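Noria open day talk – my notes, spoken version

Hi everybody, thanks for coming back after the coffee. I'm going to talk about what we saw on the robot bench, the one with the pegs.

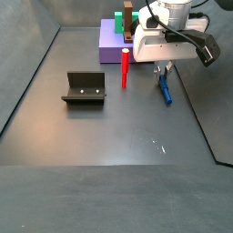
Réka Bozsik wanted to know before we even got in the door whether an arm like this does the same job twice in a row, or whether open days are just the good runs. Fair question! Keep it in your heads, I'll come back to it.

(slow down here)

So, the job. There's a red peg and a blue peg, and the gripper has two slim metal fingers to deal with them. A peg standing up is the easy one, you come down from above and close. A peg lying on its side is where I started leaning over the rail – you have to get the angle right, and the table is in your way.

Lahcen Fawzy ran the demo for us. He told us they'd done 66 tries that morning and 10 went wrong, mostly pegs lying down. I liked that he had the number ready. Réka wrote it down, so that's her answer, more or less.

Things I asked:
How long to set up a new part? Around 200 minutes the first time, he said, and less once you've got a similar one saved.
Who resets the pegs? A person, by hand. (pause, people usually laugh)

Then five minutes on the Zorkik software – skip if we're running over, Aicha Zaki covers it after me anyway.

Next visit is in March. Sign-up sheet is with Chaimae, by the door.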